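Preguntas frecuentes sobre las normas de grabación en viviendas
Proyecto Flullell – Guía para operadores de pinza manual
Última revisión: 18 de mayo de 2020

¿A quién se dirigen estas normas?
A todas las personas que graban tareas domésticas con la pinza manual para el proyecto Flullell, tanto en su propia casa como en una vivienda cedida. También las aplican los revisores de Gremex cuando aceptan o rechazan un episodio.

¿Cuánto debe durar un episodio?
Un episodio contiene una sola tarea, por ejemplo doblar una prenda, y no debe superar 185 segundos. Si la tarea necesita más tiempo, se divide en dos episodios y se indica en la hoja de sesión.

¿Puedo grabar en un dormitorio con la cama llena de ropa?
Sí. El desorden normal de una casa está permitido y no hace falta ordenar antes de empezar. Lo que sí debe retirarse son las fotografías familiares, los documentos, las recetas médicas y cualquier papel con un nombre o una dirección.

¿Cómo me acerco a una prenda?
Con los dedos abiertos y a velocidad constante. Antes de cerrar, las dos almohadillas deben quedar frente a frente, con la tela visible entre ellas. En las prendas con costuras gruesas conviene elegir un pliegue libre y no apretar sobre la costura. Una tela azul con almohadillas azules no es motivo de rechazo, siempre que se distinga el borde de los dedos.
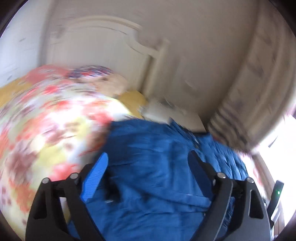 ¿Qué pasa si la imagen sale movida?
El fondo puede aparecer borroso cuando giramos la muñeca, y esto se acepta. El revisor mira sobre todo los dedos y la zona de contacto. Si también esta zona está borrosa durante más de 3 segundos seguidos, el episodio se repite.

¿Hay que cerrar las cortinas?
Solamente cuando entra sol directo sobre la tela. Una ventana muy clara en un lado no invalida la grabación – pero es mejor trabajar de espaldas a ella.

¿Puede haber otras personas en la habitación?
No durante la grabación. Si alguien entra, se detiene el episodio y se marca como «interrumpido». El operador no debe borrarlo por su cuenta: lo elimina Gremex, y queda constancia en el registro.

¿Con qué frecuencia se revisan las almohadillas?
Cada 100 episodios, o antes si la tela resbala. Al llegar a 700 se cambian las dos al mismo tiempo, aunque una parezca en buen estado. Los repuestos se piden al almacén de Skurnirent con el número de la pinza.

¿Estas normas sirven también para el robot?
Solo en parte. La pinza manual se rige por esta guía; los brazos instalados en el laboratorio Yousafzai tienen sus propias reglas de seguridad, con parada de emergencia y zona delimitada. Haber leído esta página no autoriza a trabajar con ellos.

¿Cuándo se actualizará la guía?
La próxima revisión está prevista para octubre. Las propuestas de cambio se envían con la hoja de sesión, en el apartado «Observaciones».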